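Two Arms and a Wine Glass

Thursday, June 3, 2021

The open day at Droscombe was supposed to start at ten, and at ten a man with a lanyard came out to say the machines were "nearly awake." I have used the same line on my own behalf, so I sat down and had a cookie. By the time they let us in there were enough of us to fill the corridor, most of us parents, a few of us clearly hoping to be told we would never have to clean a kitchen again.

I had better say where I stand. I write this column from a house with a robot vacuum that has been stuck under the same radiator since April. I wanted to be won over. I had read the Plarier brochure, which uses the word "effortless" on nearly every page and shows a woman laughing at a countertop. Admission was 3 dollars, parking was more.

Plarier is the part of the Aerts company that wants to put arms in your home. The other parts already have arms in warehouses, where they are said to do very well, having been given boxes all the same size and no children. The home is another matter, and the good people running the demonstration knew it. They had set up a sort of dollhouse version of domestic life behind white walls, and the arms were sorting out small household things with the gravity of bomb disposal.

And I liked it. I didn't expect to. What won me over was the slowness. An arm would go down toward some little object, stop, think it over, shift by the width of a fingernail, and stop again. The crowd went completely quiet. A boy in front of me whispered "come on" the way you would at a penalty kick. When did a grown adult last get applause for picking something up off a table?

The talk afterward was less good. We were told the project, called Tostesico for reasons left in the dark, had logged 854 practice runs on one task alone, and that 3000 was the target. A woman near the door asked what the thing would cost. The answer was a long one and had no number in it. Somebody else asked if it could fold a fitted sheet, and the speaker laughed the laugh of a person who has been asked before.

My complaint is with the brochure and the people who wrote it. The engineers were frank. They said "it misses," they said "we don't know yet," they said "please don't lean on that." Then you walk out past the poster and it is all effortless again. I would pay good money for a poster that said "Slow, careful, sometimes wrong." It would describe most of the plumbers I trust, and I'd let it in the house.

As it is, I drove home and lay on the floor with a broom handle, trying to get the vacuum out. It took me four tries, and the only one watching was the dog.
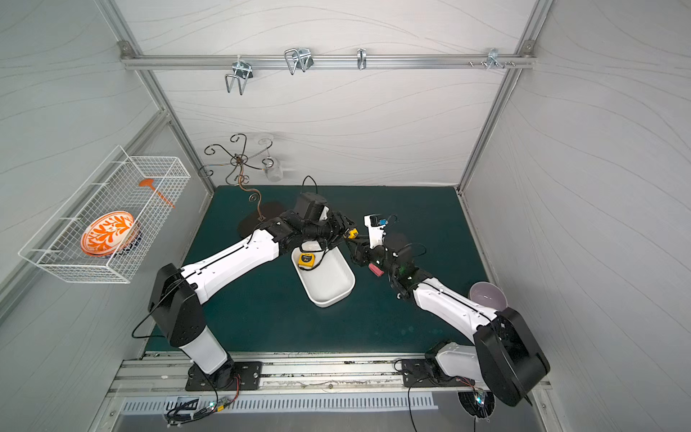 What looks like a tape measure on the left, eraser on the right, and one tray between them at the Droscombe open day.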